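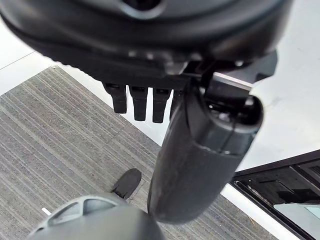
손목 쪽 카메라에서 본 로봇 손과 팔 마디. 바닥은 회색 줄무늬 카펫.

검색어를 입력하세요 검색

연구실 소개

Rumside 로봇조작연구실은 로봇의 손이 물건을 잡기 직전과 잡은 직후에 무엇을 알 수 있는지를 연구하는 곳입니다. 우리는 Bekley 공과학교 안에 있으며, 학생과 연구원이 같은 방에서 일합니다. 이 페이지는 우리 연구실에 지원하고 싶은 분, 공동 연구를 생각하시는 분, 그리고 우리 논문을 읽고 더 궁금한 점이 생긴 분을 위하여 썼습니다.

무엇을 연구합니까

로봇에게 물건을 잡는 일을 가르칠 때, 많은 연구에서는 천장이나 책상 옆에 카메라를 고정합니다. 이 방법은 전체를 보기에 좋지만, 손가락이 물건에 가까워지면 손 자체가 물건을 가리는 문제가 있습니다. 우리는 손목에 작은 카메라를 달아서 이 문제를 다룹니다. 손목 카메라의 영상에는 손가락과 팔의 일부가 항상 크게 들어옵니다. 처음에는 우리도 이 부분을 영상에서 지우려고 했습니다. 그런데 지운 영상으로 학습한 모델은 손가락 끝의 위치를 자주 틀렸습니다. 그래서 지금은 로봇의 몸이 보이는 부분을 그대로 남기고, 그것을 길이와 각도의 기준으로 사용합니다.

이 방법을 우리는 Groteva라고 부릅니다. 이름은 첫 번째 버전을 만든 Trí Thái 연구원이 지었는데, 특별한 뜻은 없다고 합니다.

Groteva의 방법

Groteva는 2단계로 되어 있습니다. 첫 단계에서는 영상 안에서 로봇의 몸에 해당하는 영역을 찾고, 관절 센서의 값과 비교합니다. 두 값이 서로 맞지 않으면 카메라가 조금 움직였거나 센서에 오차가 있다는 신호로 봅니다. 둘째 단계에서는 이 오차를 고친 다음에 물건까지의 거리를 추정합니다. 따로 보정용 판을 쓰지 않기 때문에, 로봇을 다른 방으로 옮긴 날에도 준비 시간이 길지 않습니다.

어려운 점은 색입니다. 검은 손가락이 검은 팔 앞에 있으면 경계가 잘 나오지 않습니다. 표면에 생기는 약한 반사와 이음선이 중요한 단서가 되는데, 조명이 바뀌면 이 단서도 같이 바뀝니다. Nhàn Mai 연구원이 현재 이 문제를 맡고 있습니다. 밝은 배경에서는 결과가 안정적이고, 줄무늬처럼 반복되는 무늬가 배경에 있을 때에는 아직 실수가 남아 있습니다.

지금까지의 결과

우리는 사람이 로봇을 직접 조종하여 기록한 시연 381개로 모델을 학습하였습니다. 시험에는 학습에 쓰지 않은 물건 20종을 사용하였고, 그중 11종에서 고정 카메라를 쓰는 기존 방법보다 잡기 성공률이 높았습니다. 나머지 물건에서는 차이가 없거나 우리 방법이 더 낮았습니다. 특히 투명한 컵과 얇은 천은 결과가 좋지 않았습니다. 우리는 이런 결과도 논문의 본문에 넣었습니다. 다른 연구실에서 같은 실험을 다시 할 때 필요한 정보라고 생각합니다.

학습 코드와 시연 기록은 연구 목적으로 요청하시면 보내 드립니다. 기록에는 손목 영상, 관절 각도, 손가락의 명령값이 들어 있습니다. 영상에 사람의 얼굴이 들어간 부분은 보내기 전에 삭제합니다.

연구실의 시작

연구실은 Bình Kim 교수가 Bekley에 부임하면서 시작되었습니다. 처음에는 팔이 한 대밖에 없어서 낮에는 학부 수업에 쓰고, 저녁 7시 이후에 연구에 썼습니다. 그 시기의 습관이 남아서 지금도 장비 예약표는 저녁 시간이 제일 먼저 찹니다. 나중에 Hồ 프로젝트의 지원을 받게 되어 연구 전용 장비를 갖추었고, 수업용 장비와 나누어 관리하고 있습니다.

구성원

Bình Kim: 지도교수. 로봇 조작과 센서 보정.
Trí Thái: 선임연구원. Groteva의 설계와 코드 관리.
Nhàn Mai: 연구원. 영상 분할, 조명 변화에 대한 실험.
Khang Doãn: 박사과정. 시연 기록의 수집과 품질 검사.
Trinh Kim: 연구 행정과 장비 예약. Bình Kim 교수와는 성이 같을 뿐이고 가족은 아닙니다.

같이 일하는 방법

우리 연구실에서는 한국어와 영어, 베트남어를 같이 씁니다. 회의 기록은 한국어로 쓰고, 코드의 설명은 영어로 씁니다. 문장이 조금 서툴러도 괜찮습니다. 다만 실험 기록은 다른 사람이 읽고 그대로 따라 할 수 있을 만큼 자세하게 써야 합니다. 실패한 실험도 같은 양식으로 남깁니다. 새로 오신 분은 먼저 Khang Doãn에게 시연을 기록하는 방법을 배우고, 그 뒤에 자기 주제를 정합니다.

지원과 방문

석사과정과 박사과정 지원자는 5월까지 자기소개서와 성적표를 보내 주시기 바랍니다. 로봇을 다루어 본 경험이 없어도 지원할 수 있지만, 프로그래밍의 기초는 필요합니다. 방문을 원하시는 분은 Trinh Kim에게 미리 연락해 주십시오. 실험 중에는 팔이 움직이는 범위 안에 들어가실 수 없으며, 담당자가 정지 버튼 옆에 있을 때에만 견학이 가능합니다.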